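# Vider, trier, jeter : la galerie d'une cuisine qui déborde

On me demande régulièrement ce que je pense des méthodes de rangement. J'en pense du mal, en général. J'ai suivi celle de Karras pendant tout un mois de décembre, avec ses fiches, ses bacs à étiqueter et son « quart d'heure de clarté » à sept heures du matin. À la fin du mois, j'avais des étiquettes partout et les mêmes emballages qu'avant, un peu mieux alignés.

La seule consigne que j'en ai gardée tient en une ligne : tout mettre en tas au même endroit, puis prendre les choses une par une. Solange Guérin, qui a traduit les fiches, appelle ça « la mise à plat ». Moi j'appelle ça faire un tas. Le guide affirme qu'un foyer ordinaire possède 2 000 objets dans sa cuisine. J'aimerais savoir qui les a recensés, et s'il a compté les élastiques.

Les photos de cette page se passent de fiches. Elles viennent d'une cuisine en U à placards blancs, avec du carton et du plastique au milieu d'un grand tissu à motifs. Pas de vue « avant » prise dans la pénombre, pas de vue « après » avec un citronnier en pot. Ce genre de diptyque m'a toujours paru suspect : il suffit d'allumer la lumière entre les deux.

## Le tas

On sous-estime la place que prennent les emballages. Une boîte de médicament ne pèse presque rien, un film plastique non plus, et pourtant c'est avec ça qu'un plan de travail disparaît. Panagiotis Tzanetos soutient qu'il faut commencer par le papier. Je n'ai jamais vu la différence, et lui non plus quand on le pousse un peu.
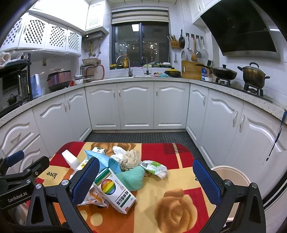 *Boîte de médicament, mouchoir froissé, plastiques : le tout-venant, sur fond de roses et de carreaux rouges et orange.*

La boîte blanche à bout vert, en biais sur le devant, est le genre de chose qu'on devrait ouvrir avant de la jeter. Une plaquette entamée oubliée au fond, cela arrive, et les comprimés n'ont rien à faire dans la poubelle à papier. Chez moi, ils repartent à la pharmacie. La notice, je la garde tant que je garde les comprimés, et pas un jour de plus.

Pour les films et les sachets, le guide Karras recommande de les plier en triangle. J'ai essayé. On obtient un triangle de plastique qu'il faut ensuite ranger quelque part.

## Le carton et la mousse

Le carton a bonne réputation. Il se plie, il se recycle, il fait sérieux. C'est aussi ce qu'on garde le plus volontiers « au cas où », et j'ai connu un cellier à Plilcombe où les cartons vides avaient fini par chasser les bocaux. Angeliki Pappas, qui habitait là, m'assurait qu'ils allaient tous servir pour un déménagement. Elle y vit encore.

La mousse est pire, à mon avis. Un bloc blanc et rectangulaire a l'air utile, bien plus qu'un sachet, et on se dit qu'il calera bien quelque chose un jour. On le met donc de côté. Il y reste. À Ididport, la déchetterie m'en a refusé un sac entier parce que j'y avais laissé du ruban adhésif ; la fois suivante, le même sac est passé sans un regard. Je me garderai donc de donner une règle générale.
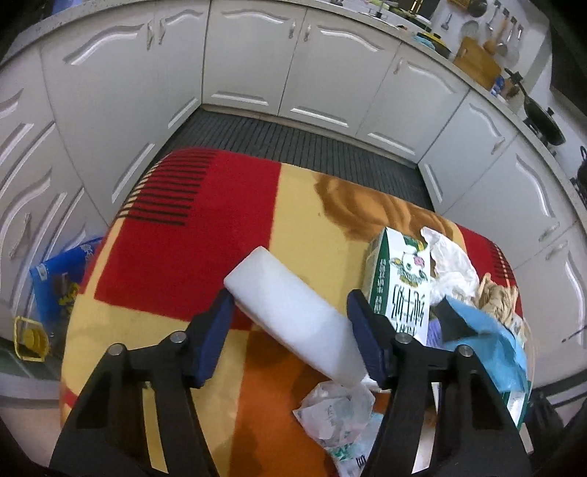
Faut-il aplatir les briques de lait avant de les jeter ?

Tout dépend de la commune : certains centres de tri les veulent aplaties, d'autres préfèrent qu'elles gardent leur volume, et le plus sûr est de suivre la consigne affichée sur le bac.

Reste la question du sac plastique rempli de sacs plastique. Toutes les méthodes que j'ai lues prétendent la régler, celle de Fodstead y consacre même un chapitre, avec un distributeur à suspendre. Lambros Alexiou en a acheté un. Il est plein, et les sacs suivants s'accumulent dans un tiroir juste en dessous.

Je ne vends rien, et je n'ai pas de méthode à proposer à la place. Faites un tas, regardez-le, videz-le. Si quelqu'un a constaté un vrai résultat avec le pliage en triangle, qu'il m'écrive, je publierai ses photos à la suite de celles-ci.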